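Robot Handling Lab, Handout 6
Fault case: one-sided contact in a two-finger gripper
Notes by Yuk-lan Hung, revised August 24, 2022

Read this before the lab. Bring your force log from last week.

The fault came up in the Lolcombe fruit picking trials. A two-finger gripper was told to close on an orange, and the controller reported a good grasp. The arm lifted and the orange stayed behind. The log for run 1722 shows why. One finger had touched and its pad force passed the limit. The other finger had no contact at all. The Drikix controller of that time checked the sum of both pad forces, so a hard push from one side counted as a grip.

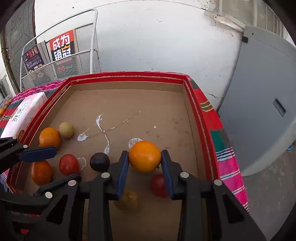 The same thing can happen with any round item lying loose among others. A finger that arrives early pushes the fruit sideways, and it may roll into its neighbor or up against the tray wall. In run 2397 the fruit was pinned against the wall and the motor kept driving for 60 seconds until Chun-hung Au hit the stop. The motor case was too hot to touch.

Changes made in December:
Each pad must pass its own force limit before a lift.
If only one pad reads contact, open, re-center and try again.
Drive current is cut after 30 seconds without a grasp.

Safety: keep your hands out of the tray while the drive is on, even if the fingers look still. A stalled finger can move the moment the fruit shifts.

For next time, plot left and right pad force for both runs on one chart and mark the point where the lift should have been refused.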